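Search this site Enter keyword Go

Plelusby Opens a Shop for People Whose Mugs Have Nowhere to Go
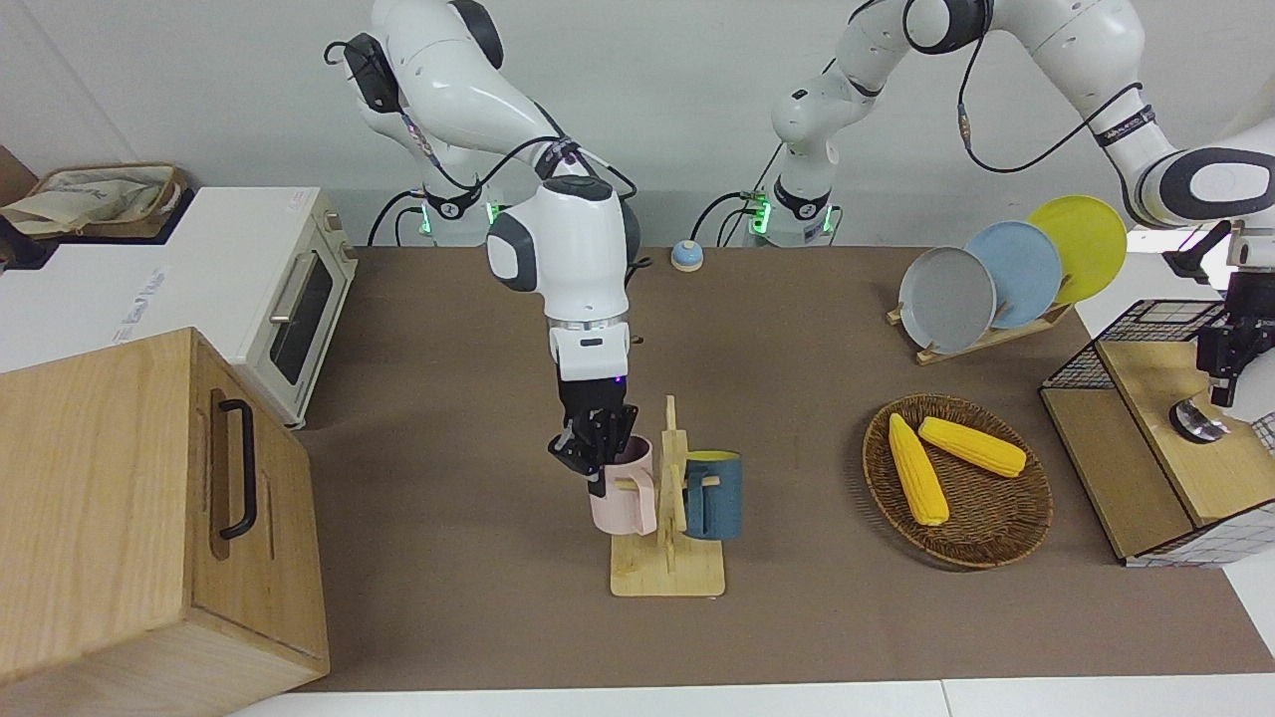

Two mugs on a wooden mug tree, with plates in a wooden dish rack.

Plelusby, the kitchen storage company that has spent most of its life selling racks by mail, will open its first walk-in shop this May. The shop is called Tallerel. It sells things to put other things on.

Doors open at 9 a.m. on a Saturday, and the first 200 visitors will get a free mug. The company is aware that this makes the problem worse.

"Everybody I know has one cabinet they open with a hand up, ready to catch something," said Marlene Cordeiro, who founded Plelusby and still answers a fair share of its complaint mail. "We would like to sell those people a stand. If they want to keep opening the cabinet that way afterward, that is their business."

Tallerel takes up the ground floor of a former shoe store and has kept the shoe store's benches, which turned out to be the right height for trying out a dish rack. Shoppers are invited to bring their own plates. Staff will help find a rack that fits them, and will not comment on the pattern.

The opening range has 33 items. Mug trees get the front window. They come in light wood with short pegs, and they hold mugs by the handle, a method the company did not invent and has never claimed to. Dish racks are next, then shelf risers, then a wall of hooks that the shop's manager, Kamran Asadi, has rearranged so often that the wall needed new plaster.

"People say a mug tree takes up counter space," Asadi said. "So does the mail. So does the bread machine they used twice. At least you can drink out of what's on the tree."

Along with the shop comes the Thampi service, a home visit for kitchens that have gotten out of hand. For $90, a Thampi visitor will spend a morning emptying one cabinet and one drawer, sorting what comes out and putting back what the owner still wants. The price covers one cabinet. Parvaneh Zarei, who runs the service, asks that customers please stop hiding the contents of the second cabinet in the first one.

"I did a trial visit where the lids outnumbered the containers, and none of the lids fit any of the containers," Zarei said. "We had a quiet talk about it. She kept the lids."

Thampi visitors do not judge, do not take photos without asking, and do not throw away anything with a grandmother attached to it. Chipped mugs are left to the owner's conscience. Customers who buy a stand or rack on the same day as their visit will have it set up and filled before the visitor leaves.

Tallerel will also run free evening classes at a long table in the back of the shop. The first is on drying plates upright, taught by Abbas Karimi, who washed dishes in restaurants before joining Plelusby and holds firm views on stacking them wet. The second class is on drawers. A third, on what to do with the big pot, has been put off until somebody comes up with an answer.

The plain wood goods are made by Hirnex, a small workshop that has supplied Plelusby from the start. Its owner, Gangadharan Achari, has made an opening run of 500 mug trees and would like it known that the pegs are meant for mugs.

"I have seen bananas on them," Achari said. "I have seen keys. One man had a hat."

The shop will be open Tuesday through Saturday after opening day. Racks and stands can be returned unused, with a receipt, and the free mug does not need to come back with them. Please do not bring it back.

About Plelusby

Plelusby sells racks, stands, hooks and risers for home kitchens. It began at Marlene Cordeiro's dining table, which has since been cleared.

Press contact: Kamran Asadi, shop manager, Tallerel. Reporters who would like to visit before opening day are welcome and may be asked to hold a shelf.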